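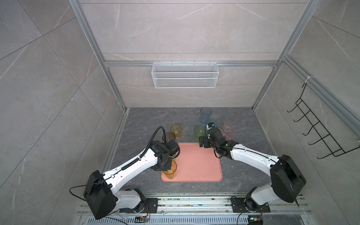 Puesto de los dos brazos, tarea de vasos y bandeja. El naranja lo lleva el izquierdo.

Foro del club > Proyectos de curso > Equipo Walance
Tema: Los vasos translúcidos y el orden de recogida

tornillo_m5 escribió:
Abro hilo aparte porque en el de Horneo ya no se encuentra nada. Estado de la tarea: seis vasos de colores, hay que pasarlos a la bandeja rosa y dejarlos de pie. Tenemos 31 demostraciones grabadas con teleoperación y en el plan pone que entregamos 600 antes de que acabe agosto. A este ritmo no salen.
El problema principal es el orden. Cada uno empieza por un vaso distinto y la política entrenada con las primeras se queda dudando entre dos. Propongo orden fijo: primero los que están cerca de la bandeja y al final el azul alto del fondo.

lucia_ejes escribió:
De acuerdo con fijar algo, pero no el orden por posición. Si siempre se coge primero el más cercano, aprende posición y no color. En la rúbrica de la asignatura puntúa que funcione con los vasos cambiados de sitio.

tornillo_m5 escribió:
La rúbrica dice "variación de la posición inicial". No dice nada del color. Lo leí esta mañana.

lucia_ejes escribió:
Variar la posición inicial es cambiarlos de sitio. Si los movemos y el orden es "el más cercano", cambia el color cada vez. Si el orden es por color, cambia la trayectoria. Lo segundo da más variedad de movimientos.

rmena escribió:
Una cosa sobre el azul. Al ser más alto que los demás, si lo dejáis para el final hay que meterlo en la bandeja con el resto ya puesto. Ayer lo hice tres veces y dos tiré el verde al pasar. Yo empezaría por él.

tornillo_m5 escribió:
¿Con qué brazo?

rmena escribió:
Con el derecho, porque queda al fondo y un poco a la derecha. Con el izquierdo el codo va muy estirado y el cable de arriba tira.

pau.g escribió:
El cable del izquierdo hay que mirarlo de todos modos. Hace un arco muy alto por encima de la muñeca. En las bridas negras del eslabón no hay holgura y toda la que sobra se va arriba. Si alguien baja el brazo a la parte de delante de la bandeja, que vigile eso.

rmena escribió:
Yo no lo tocaría. El año pasado el equipo Dunne lo acortó y luego no llegaba a la esquina.

pau.g escribió:
No digo acortarlo, digo repartirlo con otra brida más cerca del hombro.

Heiðrún Kragh escribió:
Buenas. Contesto por partes.
Orden: por color, como dice Lucía, y el azul el primero. Lo escribo en la hoja del puesto para que quede igual en todos los turnos.
Cable: Pau, pon la brida y comprueba el recorrido completo con el brazo sin par antes de volver a grabar. Si roza, se quita.
Número de demostraciones: las 600 eran para las dos tareas juntas. Para los vasos empezad con 20 por cada color de salida y entrenad con eso. Después vemos.

tornillo_m5 escribió:
Vale. ¿Las 31 que hay se tiran?

Heiðrún Kragh escribió:
No. Guardadlas en una carpeta aparte y no las mezcléis en el primer entrenamiento. Sirven para comparar.

lucia_ejes escribió:
Otra duda. El marrón se ve bastante mal contra el suelo oscuro, por lo menos a mí mirando el monitor. ¿Cambiamos el suelo o el vaso?

pau.g escribió:
El suelo no, por favor, que hay que sacar la bandeja y volver a calibrar. Probad subiendo la luz.

rmena escribió:
Con más luz salen reflejos en el plástico. Lo probé con el amarillo y el borde desaparecía en la cámara de la muñeca.

tornillo_m5 escribió:
Yo dejaría el marrón. Si en la competición de Stultinstead ponen vasos transparentes del todo va a ser peor, y prefiero que fallemos ahora.

lucia_ejes escribió:
No estoy de acuerdo, se puede empezar con lo fácil y añadir el marrón cuando lo demás vaya bien. Si lo metemos desde el primer día no sabremos si falla la percepción o el agarre.

tornillo_m5 escribió:
Se sabe mirando el vídeo. Si la pinza va al sitio y se cae, es agarre.

Heiðrún Kragh escribió:
Grabadlo con todos y marcad en el nombre del episodio cuándo se falla con el marrón. Lo decidimos con datos.

pau.g escribió:
Aprovecho: por favor, barred el suelo del puesto antes de empezar turno. Hay motas blancas a la izquierda del marrón, y el perfil de delante está lleno de suciedad. El turno es de 30 minutos y pasar la brocha lleva uno.

rmena escribió:
La brocha no está en el cajón.

pau.g escribió:
La tengo yo, la dejo mañana a primera hora.

lucia_ejes escribió:
Subo la plantilla de nombres al repositorio. Formato: color de salida, número, iniciales de quien opera y F si hay fallo. Sin espacios y sin tildes, que la última vez el script de conversión se paró a la mitad.

tornillo_m5 escribió:
Cojo el turno de las 17:00 y empiezo con el azul. Si alguien quiere el siguiente que lo apunte en la hoja.

rmena escribió:
Apuntado a las 17:30.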